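Stendis Hall Users' Group
Minutes of the April meeting, workroom, 7:00 p.m.

Present: representatives of the sewing circle, the Norko repair bench, the lunch club and the hall office. Apologies received from the Dindano choir.

1. Minutes of the last meeting
Agreed with one correction. The deposit for the workroom key is 4 dollars, as it was last year.

2. Laundry
The lunch club reported that the hall linens are still coming back from Hwang Cleaners in mixed bundles. The bill for the last load was 53 dollars – higher than expected, partly because of the tablecloths. The office will ask for tablecloths and small cloths to be bagged separately. If that cannot be done, the club will wash the small ones itself. 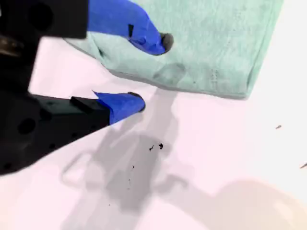
3. Cloths and work surfaces
The meeting went on to how cloths are sorted and put away. The repair bench and the lunch club have been drawing from the same drawer, and greasy cloths have ended up in the kitchen. It was agreed to go by color. Mint green, like the cloth on the white work surface, is for wiping tables only. Darker cloths go to the repair bench. Cloths are to be folded before they go in the drawer and the drawer is to be closed at night. The sewing circle offered to hem any that are fraying.

4. Storage
The closet by Room 101 is full. Groups are to remove anything unlabeled before the next meeting. The choir's music stands stay where they are for now.

5. Budget
There is 600 dollars left for supplies. New cloths and a second drawer unit were approved, price to be confirmed by the office.

6. Other business
The back window sticks. Reported to the office again.

Meeting closed at 8:20 p.m. Next meeting in May, same room.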